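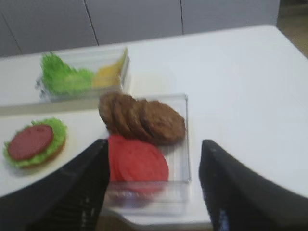
Wrist cam view, burger task, gripper over the middle tray

Thread: Wrist-only policy for burger stacking – what finally helped

ditero_dan
Been meaning to write this up since February. The task is burger assembly from trays: lettuce and cheese in the back one, patties and red slices in the middle one, build goes on the white board to the left. Policy sees the wrist camera plus joint positions and that's all. No overhead view.

I trained on 131 teleop demos and the first version was rough. It would reach for the slices, pinch air a little above the stack, and carry nothing over to the board with total confidence. What fixed most of it was relabeling the actions relative to the gripper pose at the start of each chunk, in place of base frame. Same demos, same network, and suddenly it goes where the slices are even if I slide the tray over. I was grinning like an idiot!

Chunk length is 100 steps right now. Code is in the Plakow repo under the stacking branch.

kesthorpe_lab
Nice work, and thanks for posting the raw view and not a cleaned-up render. Look at the smear on the lettuce and the back tray though. Are you feeding it frames like that? I'd drop exposure time before touching anything in the model. With the camera riding on the wrist, every fast move eats your edges.

ditero_dan
Yep, those go straight in. I tried a shorter exposure and got noisier frames, and the policy did a bit worse, but I hadn't collected any demos at that setting so it's not a fair test.

gradient_goose
Disagree with kesthorpe on this one. If the demos have blur and the rollouts have blur, the network learns to live with it. My bigger worry is that left fingertip. It hides the edge of the red stack right when you need to know where the edge is. How does the policy know how far down to go?

ditero_dan
Mostly it doesn't, haha. It learned an average height from the demos, so a tall stack gets squished and a short one gets missed. I've been adding gripper motor current as an input – early days, but it seems to stop when it touches now.

kesthorpe_lab
@gradient_goose "learns to live with it" holds until someone speeds up the arm. Then the blur at test time is longer than anything in training and you're stuck. Seen it happen on our own setup. At least do blur augmentation.

gradient_goose
OK, augmentation I can get behind. It's cheap. I still wouldn't change the camera settings first.

campbell_bits
Question from the planning side: how does it decide what's next? In your shot the board has bun, lettuce and a dark red slice, and nothing in that view says whether a patty or cheese comes after. Is there history going in or just the current frame?

ditero_dan
Current frame only! The order is fixed in the demos, so it reads the top of the build and goes from there. It falls apart when the board leaves the view during a pick. Sometimes it comes back with a second lettuce leaf.

campbell_bits
Then I'd put a tiny state machine on top. One classifier looks at the board between picks, picks the next ingredient, and passes that to the policy as a label. We did this in Campbell with 724 labeled crops and it took an afternoon.

gradient_goose
Or give it 5 past frames and skip the hand-written logic.

campbell_bits
Past frames tend to make it copy its last motion. Plus I can read a state machine when it breaks.

ditero_dan
I'll try both and post logs. The label idea first, as I can reuse the demos as they are. Does anyone have a crop labeling script that doesn't need a browser?

campbell_bits
Pushed mine to the tools folder in Plakow just now. Arrow keys to step, number keys for the class. Back up your labels before you hit undo, it's buggy.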